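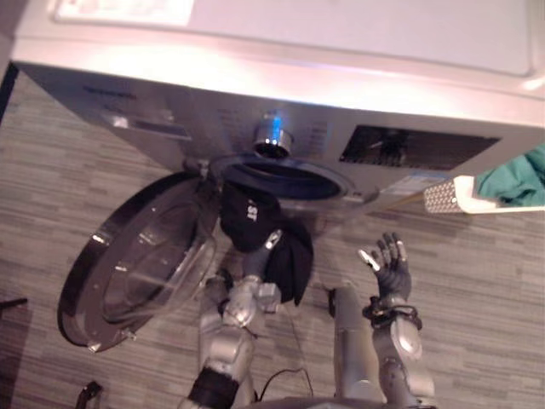 Skastudholm, January 2018. Skastudholm Test House today publishes its comparison of robot hands and grippers for household laundry, and the results do not support most of what the suppliers have been saying. Claims that a five-fingered hand is "ready for the home" have been repeated at trade fairs for long enough that we wanted to see the thing pick up a shirt. Loading the drum is the part every sales video likes best: metal fingers closed on a black garment at the opening of a front loader, the door already hanging open. We recorded 3,373 grasps during the work, and that step was the least informative of them.

Two products were compared on the same pair of arms. Estix supplied a jointed hand. Ploritz supplied a plainer gripper and the controller used for both. Each supplier was allowed to tune its own settings before the trial started and was asked to leave them alone afterwards. Ploritz complied. Estix requested a further change on the thumb, which we refused, and its objection is printed in full as an annex to the report.

The headline figure will be quoted by someone, so we give it with its limits attached. On single garments laid out flat, the Estix hand got a secure hold in 90 per cent of attempts. On crumpled garments inside a container, the same hand managed 44 per cent. The first number is the one that appears in Estix's own leaflet. We think a buyer should ask for the second, and should ask what kind of container it was.

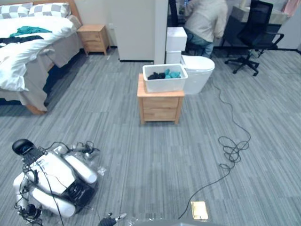
The bedroom area, with clothes on the duvet and in the white bin on the nightstand.

Clothes on a bed turned out to be an awkward case for both products. A soft duvet gives way under the fingertips, and a gripper that has been set up on a firm table closes on bedding as readily as on a sleeve. Neither supplier had mentioned this in its test notes. The Ploritz gripper was better at letting go cleanly, which we had not planned to measure and have therefore left out of the scores. Readers who want it will find it in the session logs.

Camera placement mattered more than we had been led to expect. With the view from the head alone, a raised hand can hide the item it is meant to pick up, and the controller then works from its last good guess. Ploritz describes its software as "robust to occlusion". We would describe it as confident during occlusion. A wrist camera improved matters on garments in a bin, though it added a cable, and the cable needed attention. 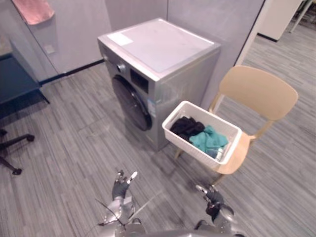
Does the report say which product to buy?

It recommends neither. The Ploritz gripper was steadier on crumpled cloth and the Estix hand did better with small objects, but neither was good enough for unattended use.

"We were told we would be choosing between two working products," said Sofia Frade, head of trials at Skastudholm Test House. "I would like to see either of them do a whole load with the engineers out of the room. Until then I don't see why anyone should be quoting prices to households."

The trial followed the Borbély procedure for handling soft goods, which has its own weaknesses. It treats any lift held for the set time as a success, including a lift by one corner with the remainder of the garment trailing. Under 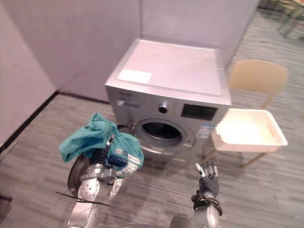 a stricter reading, in which the whole item has to clear the rim of the basket, 30 per cent of the holds we scored as successes would be struck out. Both readings appear side by side in the tables. We have written to the authors of the procedure asking them to settle the point.

A second round is planned for March, using wet loads and a top-loading machine. Estix has agreed to take part. Ploritz has asked to see the protocol first.

The full report and session logs are available on request from Skastudholm Test House. Press enquiries should be addressed to Sofia Frade.

ENDS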